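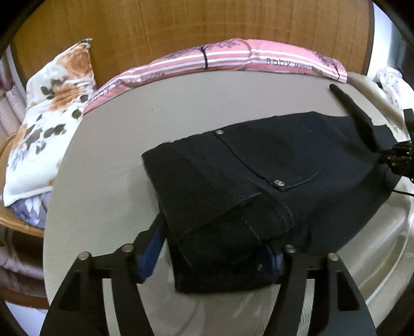
Black jeans, folded, in a two-finger gripper. Look at those blue pads!

I've been a laundry robot nerd since my sister-in-law Iveta sent me a clip of a machine folding a towel at what must have been a quarter mile an hour. So when people ask me whether a machine can do the wash yet, I get a bit carried away (sorry, Prys, I know you only wanted a yes or no).

My answer this June is: parts of it, and the parts are getting really good! Picking up a mug is close to solved if the mug stands where it should. Cloth is another story. A mug has one shape. A pair of jeans has as many shapes as there are ways to drop it on a chair, and half of it is always hiding under the other half.

Jeans are my favorite test. They're heavy, the seams are thick, and the legs love to swing off on their own. Black ones are worse, with every crease sinking into the next. I have trouble finding the waistband myself at 6 in the morning. 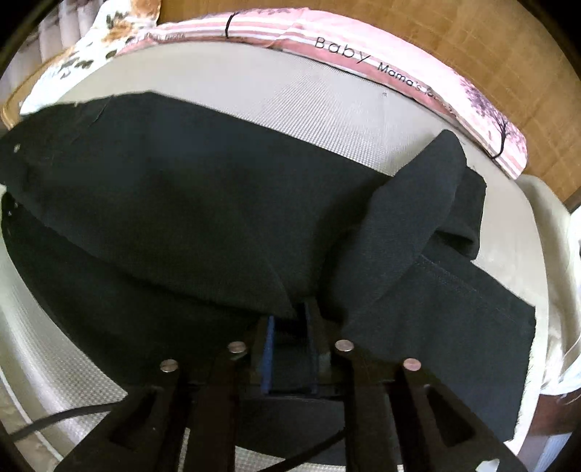 Dark cloth all bunched up, and the gripper closing in. Where would you grab?

I stared at that one for ages. There's a flap standing up on the right that looks like a great handle, but is it a corner or just a fold? A person would give it a tug and know. Two fingers have to learn that tug, and that's the bit I find so exciting, with people working on it from every direction.

Marcela thinks we'll have a folding machine in the house before her youngest finishes school. I'd say shirts and towels by then, sure, and jeans if you're patient. Fitted sheets I'm leaving out of it. I've got 13 years of practice on those and mine still go in the closet as a ball.

If you've seen a machine turn a sock right side out, please send me the link!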